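Carmont students teach a robot arm to put the toys away

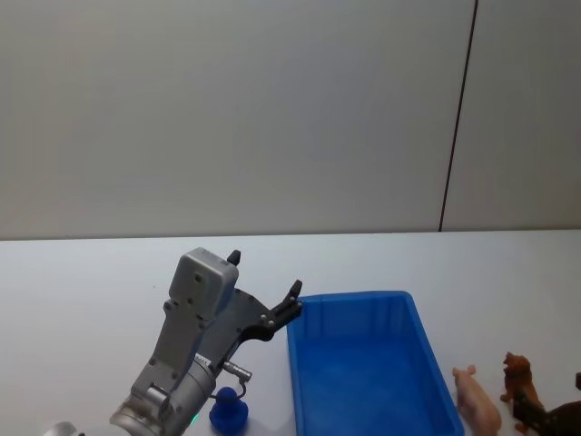

CARMONT — The robotics club at Carmont High School has spent most of the school year on one job: getting a robot arm to pick up small toys from a table and put them in a bin.

The club will take the project to the Rircombe Student Automation Meet in August. Teams there are given a table, a bin and a set of objects they have not seen before, and 20 minutes to set up. After that, students may not touch the arm or the table until the run is over.

Club members chose the toy sorting category last fall over two others, line following and block stacking. The school had entered line following three years in a row and the students wanted to try something with an arm.

The work is done in a room next to the school's metal shop. Members sign up for shifts after classes, usually in pairs. One student guides the arm through the motion of reaching for a toy, closing the gripper, moving over the bin and letting go. The other keeps a log, resets the table and marks each attempt as good or bad.

As of last week the log held 3,455 attempts. The club's goal for the winter was 3,000, which it passed in February.

The recorded attempts are used to train a program that runs the arm without a student guiding it. The first version, finished before winter break, could find a toy but often closed the gripper too early. A second version did better with toys standing up than with toys lying on their sides. The students are now training a third.

Plastic animals and rubber ducks make up most of the practice set. According to the club's project notes, four-legged animals have been the hardest to grasp, as the gripper can catch a leg and tip the toy over. Ducks are easier to hold but roll when bumped. The notes also list the color of the bin as a problem, with blue toys missed more often when the bin is blue. The club decided to keep that combination in the practice set, as the meet's rules do not say what color the bin will be.

There are 17 students in the club this year, up from nine. Several joined without any programming experience and started out on the log sheets before moving on to the arm.

Money for the project came from a grant from Graron, a machine parts supplier in Carmont, and from a fall car wash. The grant covered the arm and a spare set of gripper fingers. The club is still raising money for travel to Rircombe and for a second table, so that two pairs can work at once.

Carmont will face at least one familiar team at the meet. Royer High School, which placed ahead of Carmont in line following last year, has also entered toy sorting. The two clubs held a joint practice in January and plan another one before the summer.

Students in any grade can join the club. Sign-up sheets are posted outside the metal shop, and new members are asked to attend one safety session before taking a shift at the arm.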